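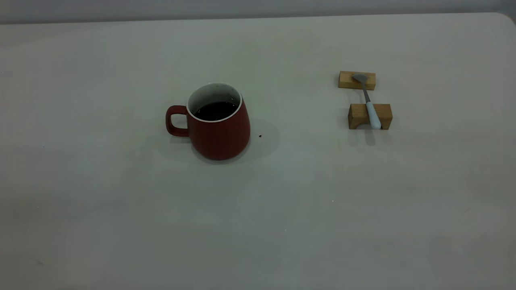 Red mug, coffee, spoon across the two blocks

Second arm for a kitchen task bench – what would you budget for?

benchtop_ed
Original poster

I have $4,000 to spend before the end of February and I would like a check on my list before I send it in.

The task is small. Pick up the spoon, stir the coffee, put the spoon back across the blocks, and later on move the mug as well. The table stays mostly clear so there is plenty of room for a second arm. We want the second one so that two people can work on different parts of the job without swapping tools all day.

What I have down so far:

Vorness arm, the smaller one, bought through Greenwood
Akwood two-finger gripper
Rindason overhead mount for a camera
Spare finger pads, $115 a set
Cables, clamps, tape

The arm takes up most of it. Greenwood gave us 20 percent off because we bought the first one there, but the discount is only on the arm. Is there anything obvious missing? And would anyone go for the used Vorness that Greenwood also has listed?

lowpayload
Member

You have no line for shipping or for a spare power supply. Those two caught me last year. Shipping on the arm was fine, but the gripper came from a different warehouse and I paid for it separately.

What payload is the small Vorness? If it's the 3 lb one, take the gripper weight off that before you do anything else. A full ceramic mug isn't heavy, but by the time you hang a gripper and a cable on the end you have less left than you think. The spoon is no problem either way.

benchtop_ed
Original poster

Yes, it's the 3 lb one. I did subtract the gripper. I haven't put our mug on a scale with coffee in it, so that's a fair point. Will do that before ordering.

No shipping line is my mistake. I'll add it.

tabletop_mo
Member

I would drop the Rindason mount. It's a nice piece of hardware, but you are paying for adjustment you won't use on a bench that never changes. We have a plain steel post bolted to the wall stud and it hasn't moved in a year. Put the money into a second gripper. Grippers are what you wait for when something breaks.

Also, keep the coffee away from the connectors, and get a drip tray into the budget. Sounds silly until you need it.

greywire
Senior Member

I don't agree on the mount. A fixed post is fine if you know where the camera should go on day one. Most people don't. You put it up, you find the arm blocks the view of the mug from that side, and then you're drilling again. I would keep the mount and buy one gripper plus spare fingers.

On the used arm – ask Greenwood for the hours and ask if the joints were ever replaced. If they can't tell you, pass. The price gap has to cover a joint, and last time I looked it didn't.
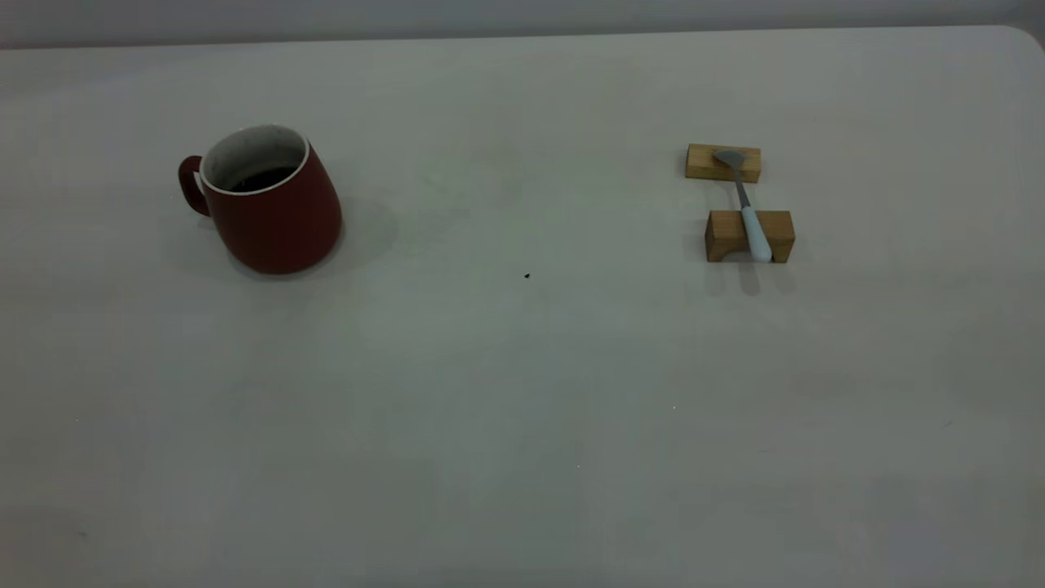 The other thing I would do is write the job down as steps and put a cost next to each one. Picking up a spoon that is already raised off the table needs very little. You can get fingers under or around the handle. Picking the same spoon up off a flat surface needs thinner fingers, and that could mean different parts. If you plan to take the blocks away at some point, buy for that now. If the blocks are staying, the standard Akwood fingers should do it.

benchtop_ed
Original poster

The blocks are staying for this round. They are just wood and if one goes missing we can make another. I'd like to get rid of them next year but that would be a new budget.

Good point about the view. On our current bench the arm comes in from the left, near the mug, and the camera was placed with that in mind. A second arm on the right would be on the spoon side. I need to sit down and work out what it would block.

lowpayload
Member

Is the second arm worth it at all then? Serious question. If both people are working on the same mug and the same spoon, they can't run at the same time anyway. You could get a second gripper and a quick change plate and still have most of the money.

benchtop_ed
Original poster

They would be on separate setups most of the time. I should have said that. There's a second table. The two arms would only share a table for the part where one moves the mug and the other stirs, and that is roughly a month of work.

tabletop_mo
Member

OK, that changes it. Then you want two of everything, including a second mug and spoon of the same kind. Buy them now while the shop still has them. Ours stopped carrying the spoon we used and the replacement had a thicker grip, so we had to redo a week of work.

I still say skip the Rindason.

greywire
Senior Member

Two tables makes me want the mount even more, but do what you like.

One item I missed earlier is finger wear. If you're going to take the mug by the rim, the pads touch hard glaze each time and they will wear at the tip first.
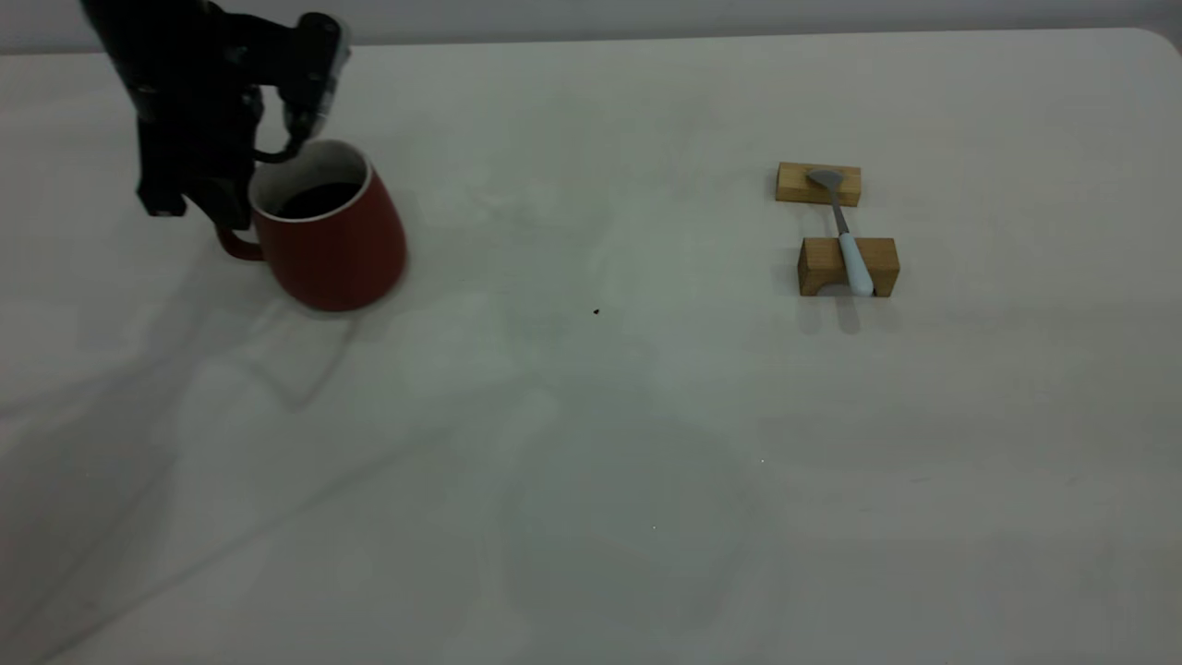 I'd put down two sets of pads at $115, maybe three. You can stretch them by switching left and right, if yours are the same shape on both sides. Taking the mug by the handle is easier on the pads but then the mug has to be turned the right way for the arm, and you need to plan for that as well.

lowpayload
Member

Agree on the pads. Check whether Akwood sells only the tips. They did for the older model.

benchtop_ed
Original poster

Revised list: new Vorness, one Akwood gripper, two sets of pads, spare power supply, shipping, drip tray, and a matching mug and spoon. The used arm is out. Greenwood only had a partial record for it.

The mount is on a separate line for now. If shipping on the gripper comes in low I'll keep it, and if it doesn't I'll use a post for the second table. Waiting on the quote.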